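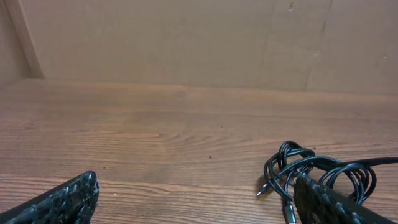

Flidovside, June

Up at five again for the swift boxes. I had told myself I would only do the east wall and go home, and of course I was still out there at half past eight with a cold flask. Worth it though! Box 7 has birds in it. I had more or less written that one off after the starlings messed about in it all spring, and then a swift went straight in over my head without so much as a warm-up lap, and a minute later there was a lot of screaming from inside.

Kazue was on the other side of the building with the clicker and she got the same bird coming out (or its mate, we can't tell them apart and I've stopped pretending). She thinks they're on eggs. I think it's too soon to say and I don't want anyone going up a ladder to find out.

The recorder on the north gable is still playing up. It ran fine until a bit after three in the morning and then gave me 101 minutes of hiss. I swapped the card and the batteries, and I've pushed the foam back over the mic hole where something has been pulling at it. Sparrows, I bet. They are hanging around that corner with beaks full of fluff and looking very busy. 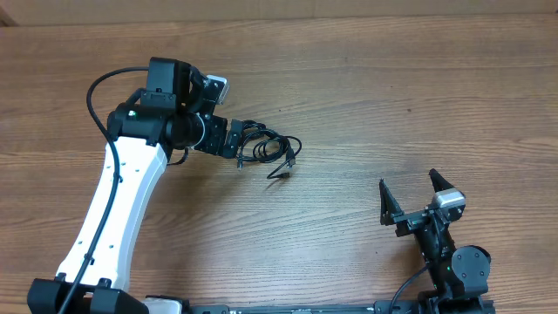 Anyway, I went through the good part of the file with breakfast and there's a lovely run of calls just before four, two birds at least, and then a robin that sits down right next to the mic and sings over everything. I've marked the spot in the log so we don't all have to listen to him. If somebody has time to go through the Plirnby files from last month, please do, they are just sitting there and I keep finding other things to do.

Box plans next. The new batch has the entrance a little lower on the front, closer to the floor, the way Eleni wanted it. I was against it and I've come around. The old ones at Mamani have the hole so high that I'm surprised anybody bothered to move in. I've also roughened the inside below the hole with a rasp so the young ones have something to hang on to. The first lid I cut was too short, so that's now a shelf for my coffee.
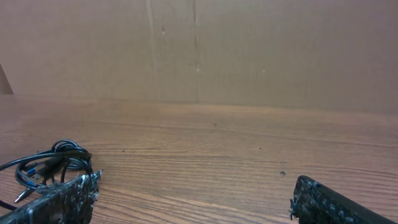

Wurura Swift and Martin Group, Nest Box Workshop

Martins: mixed news. The mud cups under the eaves on the mill side are holding, and there were white droppings on the sill under two of them this morning, so somebody is home. The long cup by the drainpipe has come down. I found most of it in the flower bed, no eggs, no chicks, thank goodness. It has been so dry that I don't think they had decent mud to work with. I put out the big tray again and soaked it, and I'll keep soaking it every evening until we get some proper rain. Kazue says she'll do it when I'm away.

Ring 202 is back, by the way. Eleni read it through the scope on the wire by the pond and sent me a message that was nothing but exclamation marks. Same martin as last summer, same stretch of wire. I was so pleased I told the mailman.

Still to do: order screws (the short ones, we have plenty of the long), finish the two boxes on the bench, fix the north recorder for good or steal the spare from Mamani. And call the church back about the louvers. They asked me again whether the boxes make a mess and I said a bit, yes, and they seemed fine with that.

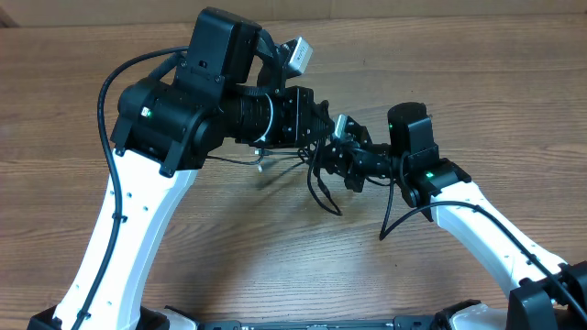 The two arms over the table, June

Evening add-on, a quarter to ten. Went back for the screaming party and got a good one, low and fast past the east wall three times. Box 7 bird went in at dusk and stayed in. No sign of life at the box next to it, but one did bang into the front and hang there a second, so I'm hopeful. Mud tray soaked. Bed.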